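Search this blog Search Go

The save file that ate my weekend

I have been making the same role-playing game for long enough that the hero's haircut has gone out of style and come back. It's called Skivelon. It has one town, Custhorpe, one and a half dungeons, and an item shop whose owner greets you with the wrong name if you walk in backwards. I left that one in because people liked it.

In August I decided the shop needed a proper stock system. Buy all the potions and they should stay bought until you sleep at the inn. I gave this one evening. By midnight the shopkeeper was selling me my own boots.

The trouble was item numbers. Early on I gave every weapon a number starting at 1000, very grown-up of me, and then forgot and numbered the key items from 1000 as well. For years the two lists never met. The new stock system introduced them. Sell a rusty sword and you also sold the key to the crypt - for 17 gold, which is an insult to the crypt.
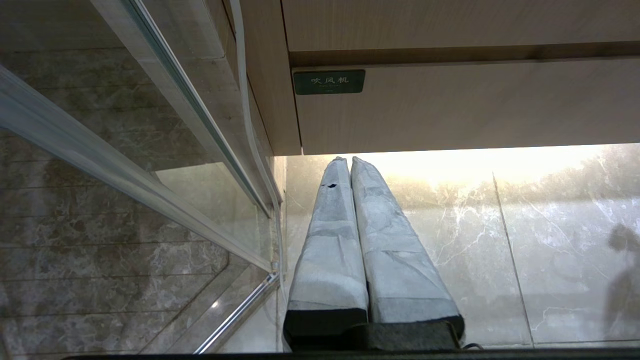

So why not just renumber everything? Old saves store the item number and nothing else, so a renumbered game would open Lorna's save and hand her 62 lanterns.

Lorna Ignacio is my most loyal tester and she has a save from before the inn had stairs. I wasn't going to be the one to tell her. What I did was write a small converter that runs once when the game loads, checks which version made the save, and moves the key items up to their own range. It took me 1572 lines, most of them a table I typed by hand while watching a baking show. Clem Pearce has since pointed out that a loop would have done it in four. Thank you, Clem.

The converter now works on every save I own. Potions run out, boots stay on feet, and the crypt key can't be sold at all. The shopkeeper still gets your name wrong. Next up is the second half of the second dungeon, or possibly a new title screen, depending on how brave I feel.

Last updated: August, 11:40 pm

3 comments

lorna_i: Loaded fine! I do have two left boots though. Is that new?

Clem Pearce: Three lines, if you don't mind it being ugly.

evangelista: I would have kept the lanterns.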